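Manipulation Software Group
Minutes of the regular meeting, August

Present: controls, perception, planning and tooling, all in the room. The Burkham site joined by phone from item 2 onward.
Start: 10:00 a.m.

1. Minutes of the last meeting

Approved with one correction. Under "Logging," the text said the Flisa recorder drops messages when the disk is full. It drops them when the write queue is full, and the disk may have plenty of room. The tooling lead will fix the wording in the shared copy.

2. Controls

The hand controller now runs in its own process. Before this change it shared a process with the arm controller, and a slow finger command could hold up the arm. Both loops have been stable at 500 Hz on the bench computer since the change went in. The Burkham computer has not been tested with the new build. Burkham asked that nobody push it to their machine until their current recordings are done, and this was agreed.

There was a long discussion about the grip force limit. The present limit is one number for the whole hand. Controls would like a separate limit for the thumb, as it pushes against the palm in many of the fruit grasps and carries most of the load. Planning had no objection but does not want to pass five more values with every grasp. It was settled that the limits will live in a grasp profile file and the planner will send only the profile name. Unknown names must be refused with an error. Falling back to a default was proposed and voted down.

Open question: whether the profile can be changed while the hand is closed. Controls will write up the options.

3. Perception

The new segmentation model is in the Wihongi branch. It does better than the old one on solid objects and worse on anything with holes in it. The wire mesh shelf and the basket with the perforated walls are the two problem items. With the shelf, the depth points land partly on the mesh and partly on the wall behind, and the fitted back panel moves from one cycle to the next. With the basket, the model sometimes splits the rim from the sides and reports two objects.

Perception proposed treating both as known models placed by pose, with no attempt to rebuild their surfaces from depth. Planning supports this. The basket model needs its handle included, because the planner has to keep the fingers clear of it. The shelf base panel can stay as a plain box.

A second issue is the hand itself. When it holds an apple close to the palm, the fingers and thumb cover part of the fruit and the tracker may lose it. Perception wants to attach the object to the hand frame at the moment the grasp is confirmed and stop updating it from the camera until release.
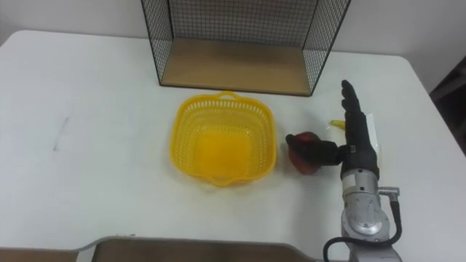

4. Planning

The place motion into the basket is the main work this month. The planner treats the inside of the basket as free space only down to the height of the rim, so every release happens too high. The cause is the collision box, which is closed on top of the basket. Replacing it with the known model from item 3 should fix this, and planning will hold the release height work until that model is merged.

Planning time was also raised. The limit is 8 seconds per request and most requests finish well inside it. The failures are nearly all requests near the shelf sides. Burkham reported the same pattern — they had put it down to their own calibration.

The wrist cable is still not in the collision model. Planning will add a joint limit on the last wrist axis as a stopgap.

5. Tooling

Bitenell, the replay viewer, can now show the planned path and the measured path together. Files longer than 60 minutes still fail to open. Splitting them by hand works, and a script for this is in the tools folder.

Nightly simulation runs will keep up to 20 failed cases, with their logs. Older ones are deleted.

6. Actions

Controls: options note on changing profiles with the hand closed. First version of the profile file.
Perception: basket and shelf models, handle included. Attach-on-grasp change behind a switch, off by default.
Planning: wrist joint limit. Retest release height after the basket model is merged.
Tooling: correct last month's minutes. Look at the long file failure in Bitenell.
Burkham: send two logs of failed plans near the shelf.

The meeting closed at 11:20 a.m. The grasp profile format will be first on the next agenda.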